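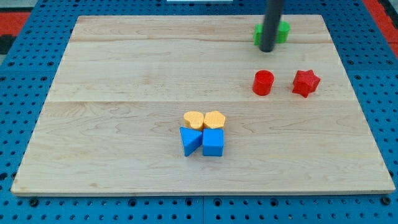
jusora_bench
Trying to settle how to collect demonstrations for a block-pushing task before we record any more. The arm is a small one with a plain rod as the tool, run by remote control from a gamepad. Seven blocks on a wooden board, and the operator gets an instruction such as "push the red star to the red cylinder". The yellow and blue ones are packed together near the front, and starts like that are where my operators disagree. Some split the cluster first, others work round it. Do you script this or leave it to them?

Won
Leave it. If you script it you get one strategy and the policy falls apart when a block drifts.

ivby4
Disagree. We had 2 operators with opposite habits and the trained policy dithered between them. Write down one rule per start layout. Also, have you tried guiding the arm by hand? Less lag than a gamepad.

jusora_bench
Tried it in May. Hands got into the camera view and the rod wobbled. Remote is slower but the recordings are cleaner.

Won
Same result at our Stornville bench. How many episodes have you got?

jusora_bench
3938, of which some 4 in every hundred are thrown out for blocks going off the board.

Won
Keep those, labelled as failures.

ivby4
Keep them, but not in the training set. Cloning a push off the edge teaches it to push off the edge.

Won
Depends on where you cut the episode. Everything before the bad push is still usable.

jusora_bench
Will trim a batch on Saturday and compare.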